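4. What the folding surface does to the fold

4.1 Why I started caring about what was under the shirt

I came to this part of the study sideways. The original plan (described in Section 2) was to look at how people fold laundry at home, and I had a nice tidy list of things to code for: order of folds, grip, number of times a piece gets turned over, whether the sleeves go in before or after the body is halved. The surface wasn't on the list at all. I had it down as a background condition, one line in the household sheet, "bed / table / floor / other," and that was it.

Then I sat down with the first batch of notes and kept running into the same kind of remark. People talked about their surfaces all the time! They'd move a pile from the couch to the bed before starting. They'd pull a blanket flat with both hands first. One person had a particular cloth that came out of the closet for folding and went straight back in when the laundry was done, and she was a little surprised that I wanted to know about it. So I went back to the households and asked again, properly this time, and this section is what came out of that second round.

I'll say up front that I'm a slow and fussy folder myself, and I fold on a bed with a quilt on it. I have tried not to let that color what follows, but a reader should know it.

4.2 Three kinds of surface

The answers sort themselves pretty well into 3 groups, and I use these names for the rest of the paper.

Hard surfaces are bare tables, counters, the top of a dryer, a wood floor. Cloth slides on them. That's good when you want to pull a shirt toward you without lifting it, and bad when you want one end of it to stay put while you work on the other.

Soft surfaces are beds, couches, laps and carpets. The cloth doesn't slide much, but the surface gives, so pressing down on a crease mostly makes a dent in the mattress. People who fold on beds tend to smooth with a flat palm in long strokes, and people who fold on tables tend to run the edge of the hand along the crease. I saw this so consistently that I could often guess the surface from the smoothing notes alone, which was a fun party trick for exactly one afternoon.

Covered surfaces are the ones I hadn't planned for. That's a hard surface with a cloth over it: a tablecloth, a sheet, a throw, a length of leftover fabric. The cover grips the garment a bit, the table underneath pushes back when you press, and you get some of the benefit of both. Folders who used a cover were also the most likely to have opinions about it — which cloth, how thick, whether it had to be ironed first (views differ strongly here and I'm staying out of it).

4.3 The trouble with covers

A cover brings its own headaches, and the main one is that it moves. If you grab a garment near its edge and pull, you can easily take up a bit of the cover along with it, and now you're folding two things at once. Experienced folders have a small habit for this. They lift first and pull second, so the piece comes free of the cloth before it travels anywhere. Less experienced folders drag, get a ridge in the cover, stop, flatten the ridge, and start over. I recorded the ridge problem under "surface repair" in the coding sheet, and it's a separate code from "garment repair," where the piece itself has gone crooked and has to be shaken out.

Does a pattern on the cover help or hurt? I asked this because I assumed it would hurt, on the theory that a busy print makes it harder to see where the garment ends. For white and plain pieces, the folders told me the opposite. A white undershirt on a white sheet is a misery, all the edges vanish, and you end up finding the hem with your fingers. Put the same undershirt on a print and the outline is right there. With patterned garments it flips around, and people went looking for something plain. A couple of folders kept both kinds of cloth handy and swapped them partway through a load, which struck me as a lot of work until I tried it at home with a basket of socks.

I also asked about texture, with less luck. Terry towels came up as too grabby and satin as hopeless. Beyond that, most folders said some version of "whatever's there," and I don't think I can squeeze a finding out of it.

4.4 White pieces with cuffs and seams

The garment type that took the most handling was, to my surprise, the plain white long-sleeved top. I would have bet on fitted sheets. (Fitted sheets took longer per piece, but folders mostly gave up on neatness early and rolled them, so there were fewer separate moves to count.)

What makes the white top fiddly is that it's made of parts that behave differently. The body panel is smooth and lies down when you ask it to. The hem is thicker than the panel and holds whatever wave it had when it came off the line or out of the dryer, so it won't go straight without a tug at both ends. Side seams form a soft little rope along the edge. And then there are the cuffs, which are ribbed, springy, and never lie in quite the same direction as the sleeve they're attached to. A sleeve that has been gathered up in a pinch comes down into its cuff like a closed fan opening, and if you set it down that way, the fan stays open and the sleeve sits crooked across the body.

Folders dealt with this in two ways. The first was to hold the sleeve just above the cuff, where the cloth is still thin, lift it clear, and lay it down from the shoulder outward so the cuff arrives last. The second was to take the cuff itself, stretch it a bit, and place it first like an anchor, then coax the sleeve in behind it.
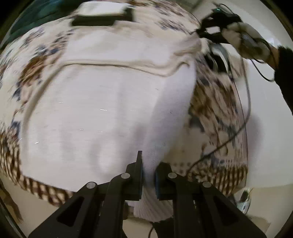

Figure 1. White garment on a patterned cloth, held at a gathered fold just above the ribbed cuff.

I prefer the first way and so did most of the covered-surface folders, and I think the two facts are connected. A springy cuff put down first on a bare table slides as soon as the sleeve tugs on it. On a cover it stays, true, but it also tends to catch, and then the sleeve bunches up behind it. Laying the sleeve from the shoulder avoids the whole argument. The bed folders were split, and when I asked them why they chose one or the other, the usual answer was that they'd never thought about it and now couldn't remember which they did. Fair enough.

There's one more wrinkle (sorry). Where you pinch matters as much as which end you place first. A pinch right on the ribbing gathers the ridges together and they spring apart again when you let go, so the cuff ends up wider than it started. A pinch just above it gathers only the plain sleeve cloth, and that relaxes more quietly. Folders who pinched above the ribbing needed fewer follow-up strokes, going by my notes, though I coded this late and I'd want a second coder on it before leaning on it too hard.

4.5 What I changed in the coding sheet

The second round of visits was in June, and by the end of it I had thrown out the single "surface" line and put in four: the base, the cover if there is one, whether the cover is plain or patterned, and whether it got straightened during the session. I also added a code for the place of the pinch on sleeved pieces, with separate marks for ribbing, just above ribbing, mid-sleeve and shoulder.

The first-round households were recoded where the notes allowed it. For 9 of them they didn't, and those are left out of everything in Section 5 that depends on the cover. I went back and forth on whether to fill the gaps by calling people up and asking. In the end I decided that what someone remembers about a tablecloth months later isn't worth much, and I'd rather have the holes.

Two things stayed as they were. I kept the stroke types from the first round (flat palm, hand edge, fingertips), even though the soft and hard surfaces turned out to predict them so well, because I wanted the comparison across rounds. And I kept laps in with the soft surfaces. A reader of an early draft objected to that, pointing out that a lap moves and a mattress doesn't. I agree with the objection completely. There just weren't enough lap folders to make them a group of their own, and leaving them out would have lost the only people in the study who fold while watching TV.

4.6 Limits of this part

The households all came through people I know or people they know, so the range of homes is narrow, and there is a lot of dining table in it. I didn't control the laundry either. Everybody folded their own, which is good for seeing real habits and bad for comparing one person's cuffs with another's. An old cuff that has lost its stretch is a different creature from a new one — I have sleeves of both kinds and they fold nothing alike — and I had no code for wear.

I also can't say much about left-handed folders working on covers. The notes hint that they straighten the cloth from the far corner more often, but the hint rests on very few people, and one of them was folding on an ironing board. I've put the ironing board under covered surfaces, by the way, with the padded cover counted as the cloth. If you'd put it under soft, the tables in Section 5 barely change.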